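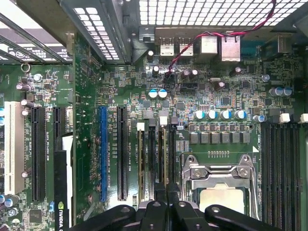 Old desktop as a home file server - worth it or not?

Kumholm Community Forum > Home Computing

petrel_52
Hello all. I have an old desktop and I would like to keep family photos and scanned letters on it, so everybody in the house can reach them. At the moment I have 2,755 scans on one external drive and this makes me nervous. Is an old machine good enough, or should I buy a small ready box like the Jotik?

brirex_fan
Good enough. Files for one family are light work. Put a new drive inside, clean out the dust and let it run.

Rosenthal
I must disagree a little. An old desktop can use much more power than a small box, and it runs day and night. I measured mine for all of December and after this I sold it.

brirex_fan
So let it sleep at night. Mine wakes at 7 am and I never missed it.

wmarchetti
Please do not forget the backup. A server with one drive is the same risk as your external drive, only bigger. I lost 358 letters of my grandfather in this way. Keep the external one also, in another house if possible.
Wendell Marchetti

petrel_52
Thank you Wendell, I am sorry about the letters. My sister lives 20 minutes away, so the copy can go to her. I will try the desktop first and measure the power.

Rosenthal
Fair plan. Write the numbers here when you have them, I am still curious.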